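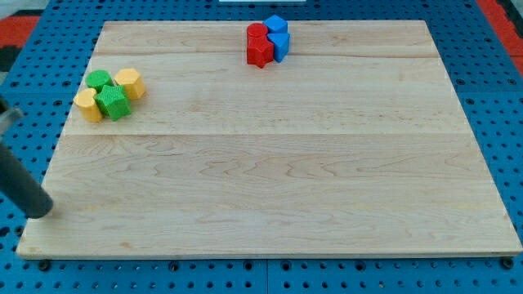

Ezequiel Aguirre
Bench notes, glue and finishing, Atetti workshop

October, 4.40 pm

Third go at the Penero glue question and I still don't believe the leaflet. It claims full strength after 35 minutes in the clamps. Full strength of what? There is no figure for the wood they tested, or the width of the joint, or how warm the room was. Gallardo's sheet at least tells you the room temperature, even if it goes quiet on everything else.

Today's lot was maple again, edge joints, planed and glued within the hour. Half in Penero, half in the old Gallardo stuff from the tin with the bent lid. Same clamps, same bench, same person doing the tightening (me, so make of that what you like).

Broke the first set on the lever rig. Best Penero joint let go at 2554 newtons, and most of that break ran along the glue line with hardly any torn wood. The Gallardo piece next to it got to 4000, where the rig stops, and I had to finish it off with a mallet. Looks like a clear win until you remember that last month the order was the other way round. Litow thinks the Penero bottle has been too cold overnight. Maybe. He also thought the last bottle had been too warm.

What I don't trust:
The gauge. It read 179 with nothing hanging on it this morning. I zeroed it, but it had drifted up again by lunch and I didn't write down how far, which was stupid.
My planing. Two edges had a slight hollow and I clamped them anyway.
The leaflet, see above.

Someone has pencilled "Penero OK for boards" on the cupboard door. On what evidence? I have rubbed it out. If it was you, come and show me your numbers and I'll write it back in myself.

Next: leave six Penero joints clamped overnight and six for 35 minutes, all cut from one plank. Check the gauge before every pull. Litow to do half the gluing so it isn't all my hands. Need more maple offcuts, and a new lid for the tin.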